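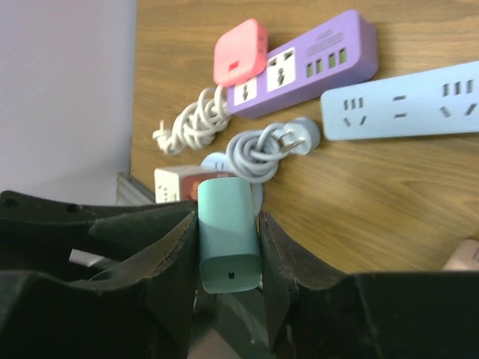

Givetti opens charging and cable collection points, adds sorting service at Grandska

Hamdan, March 9, 2018 – Givetti, the household electronics reuse company, will begin collecting unwanted power strips, charger blocks and charging cables from homes and small offices in Hamdan this April. Items that pass inspection will be sold at low cost through the company's store on Rolledwood Avenue. The rest will be sent for metal and plastic recovery.

The service follows a trial over the winter in which 82 households filled a bag with the charging equipment they no longer used. The bags held 2,000 items in all. Cables made up the largest share, followed by phone and tablet chargers, plug adapters and power strips.

"People keep these things in a drawer for years," said Irina Ghiță, head of collections at Givetti. "They don't know which cable goes with what, and they don't want to throw out something that might still work. We'll take the whole drawer and sort it."

Drop-off boxes will be placed at 2 locations to start: the Rolledwood Avenue store and the ground floor of the Grandska shopping center, next to the parcel lockers. There is no charge to use them, and items do not need to be in their original packaging. Cables may be left loose or coiled. Givetti asks that batteries and power banks be kept out of the boxes, as these are handled separately at the store counter.

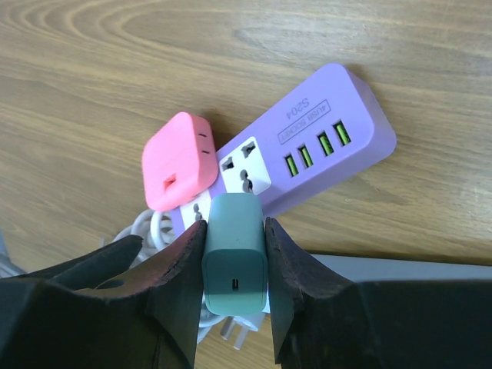 A power strip with four USB ports and a coral-pink charger block on the sorting table.

Sorting is done by hand on large wooden tables at the Grandska workshop. Power strips are checked first, both the plain kind and those that combine wall-type sockets with USB ports. Staff look for cracked housings, loose sockets and scorch marks, then test each outlet and port under load. Charger blocks are tested for output and grouped by plug type. Cables are matched by connector and length, tied, and labeled.

"Power strips take the most time," said Sebastian Preda, workshop manager. "One strip can have several kinds of openings in it, and each one has to be tested. If a single port fails, we don't sell the strip."

Of the power strips and chargers tested during the trial, 278 met the company's standard for resale. These will go on the shelves when the collection points open. Every item sold carries a tag with the test date and the initials of the person who tested it, and can be returned to the store within 30 days.

Small offices with larger amounts to clear – after a move or a change of equipment, for instance – can book a pickup by calling the store. Pickups within Hamdan are free for loads of two boxes or more.

Givetti plans to review the service at the end of the summer and may add drop-off boxes in other parts of town.

About Givetti
Givetti collects, tests and resells used household electronics. The company runs a store on Rolledwood Avenue and a workshop at Grandska, both in Hamdan.

Media contact
Irina Ghiță, Head of Collections, Givetti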